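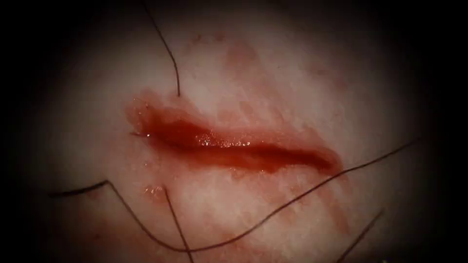 Tuesday, April. Spent the morning on the toddler water mat from the Usness toy library, the one that came back from the park day with a split in the top sheet. I had hoped it was a seam gone, because seams are easy, but it is in the plain part where the children sit. It goes much the way of the cut in the photo: broad and blunt at the left, narrowing to a tip that curves down slightly at the right, with wavy edges in between. I take the blunt end to be where it started. A straight patch over a wavy split wastes material, so I drew round it on tracing paper first and added a margin of 14 mm all the way. The tracing is in the back pocket of this book.

Rosine cleaned the sheet before I got to it. She used soapy water and then left it over the rail by the radiator all night, and it was dry on both sides when I checked at the start of the day. Last time we patched one of these too early and the edge lifted within the week. Please don't hurry that step, even when a family is waiting.

Patch is from the clear offcuts in the Hamix box. They are a bit stiffer than the sheet. I rounded the corners with the small scissors and ran a finger round for anything a baby might pick at or chew. One corner needed doing again. Glue on the patch only, a thin coat, then weights on top over greaseproof paper. I used the cookery books from the shelf. Pressed until after lunch.

The patch looks cloudy in the middle where the glue went on too thick. It doesn't matter to a one-year-old. Josiane thinks the families will ask about it, and she may be right, so I have written "mended, checked" on the tag.

Leak test, for whoever does the next one: fill to the line, lay it on the brown paper, put the 7 kg sandbag on the patch and go away. I left it until Loïc came in with the post. Paper dry. Then I moved the sandbag about and leaned on it with both hands, which is nearer to what actual children do. Paper still dry. It can go back on the loan shelf, but I would like to see it after its first outing before calling it finished.

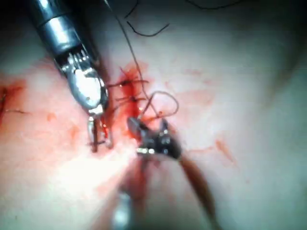

Second job, the Flalau push-along walker. Complaint on the slip: "runs away from him". The boy is just starting to walk, and his mother says he pulls up on the handle, the walker shoots forward and he sits down hard. Same complaint as the last Flalau we had in. The wheels turn very freely, which suits a child who is already steady and is no use at all to one who isn't.

Tried the felt washers Kwabena cut in the winter. With one washer each side of the back wheels it rolled down the test board more slowly but kept going. With two it stopped partway, and started again when pushed from the handle. Three was too much and the wheels skidded on the lino. Two it is. The nuts need to be just past finger tight. I marked them with a dab of nail varnish so we can see if they work loose.

Handle height measured while I had it upside down. It can't be changed on this model, so there's no point in promising anybody that. The weight in the front box made a bigger difference than I expected. With an empty box it tips back when you pull on the handle, and with a bag of rice in the bottom it stays put. I have sewn the rice into a double cotton bag and fastened it under the false floor with screws. It adds over 400 g. If mice turn out to be interested in it we will have to change to something else, and Fabrice has offered some clean gravel from his fish tank supplies.

Loïc asked why we don't just lend the heavier wooden trolley to early walkers and keep the Flalau for later. Fair question. The answer is that the trolley is nearly always out, and it doesn't go in the boot of a small car with a pushchair. Most of the people who borrow from us are on their way to the park or a grandparent's house and the Flalau folds.

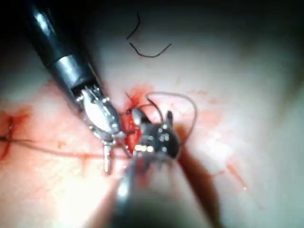 Still to do on the walker: the front bumper strip has gone hard and should be replaced. The strip in the drawer is the wrong width. I measured along the front edge and it wants 132 mm, cut square, with the ends tucked behind the side panels so there's nothing to pull. Ask at Quinlan when someone is next passing. They sell it off the roll and don't mind small amounts. Take the old piece to match.

The shape sorter without its lid is still here. I looked again for the lid and it isn't in either crate. I don't want to make one until Josiane has asked the last family, as these things do come home from under sofas. Put the sorter on the top shelf with a note.

Picnic blanket with the waterproof back: washed on cool as the label says and it came out fine, apart from the grass stain, which I have stopped fighting. The popper at one corner pulls out if you tug it. Either sew a tab there or take the popper off altogether. I'm for taking it off. Kwabena wants the tab because without it the blanket doesn't roll up neatly. Left for him to do, then, if he is keen.

Notes on supplies. Greaseproof paper is nearly finished. Glue is all right for now but the cap was left off again and there's a skin on it — peel it away, don't stir it in. The felt is fine. We could do with more of the big tags, the small ones get eaten.

Water mat is on the airing rail with the valve open. Close it before it goes out, and check the tag is on the valve side so people can find it. Walker is under the bench, right way up, not to be lent until the strip is on. Rosine is in next and knows about both. Key in the usual place.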